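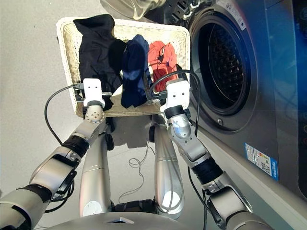

Kolonholm drop tower: opening in July or not?

11 March 2022
Posted by parviz_s

Park says the new Lanz tower opens in July. Footings only went in last month. Anyone been past?

greerb
Went by yesterday. Crane up, no track. July my foot.

Ladan K
Disagree. Steel goes up fast once its on site, the Praltus one took 11 weeks.

greerb
Praltus was half the height and didnt need a new queue building

parviz_s
Fair. Season pass runs out in July tho, so do I renew?

Parvaneh R
I'd wait. They said the same about the Stiltico coaster and we got it teh year after.

Ladan K
Renewing anyway. See you in the queue greer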